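Friday, 3/30/18

I've been on a bit of a kick with old desktop computers lately. My sister's lot at the Plolwood allotment office were throwing one out, and I can't walk past a thing with a lid I can take off! Before you undo anything, unplug it at the wall, then hold the power button in for a few seconds. After that, lay the tower down on its side. Working on one standing up is a misery (I did it for years) and every screw you drop heads straight for the bottom. 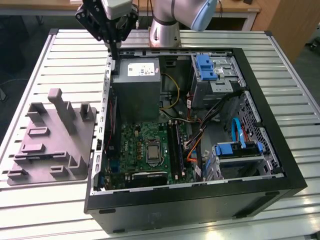
*Side panel off, tower flat, and plenty of table left over*

Memory is the easiest thing to start with. Push the little latches at the ends of the slot outwards and the stick should come up far enough to get hold of. Keep your fingers on the edges – the gold bits don't like greasy hands.
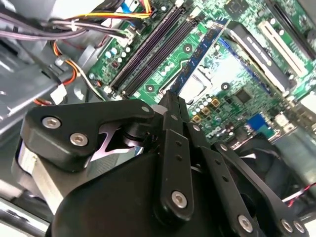
If you're putting a stick back in, line up the notch first and press down evenly at both ends. It wants more of a shove than you'd think. I've also got into the habit of brushing the dust out while the slots are bare, with a soft paintbrush from Kurup that cost next to nothing in a pack of 3.

Then there's the wiring, my favourite part. Tuck the loose runs along the metalwork, put a cable tie wherever a bundle wants to spring up, and leave enough slack that no plug is being tugged. I bought a bag of 200 ties from Stevlow last June and I'm still on it. 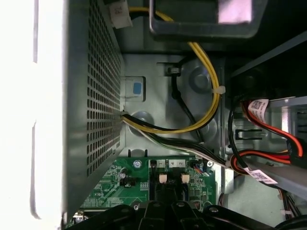
**Can I use the hoover on the inside?**

I wouldn't, as the nozzle can build up static and knock small parts about. Use a soft brush and a can of air, and hold the fan blades still while you spray.

As for where to put the bits you take out, give every part its own place next to the case. A tray with slots and raised blocks is lovely for this, though an egg box does nicely for screws.

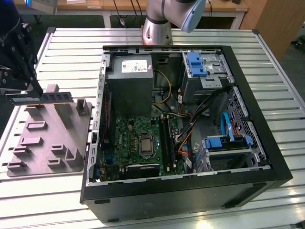 I lay mine out in the order they came off, left to right, and refit from the right. Side panel goes on last, after a good look round with a torch for stray screws.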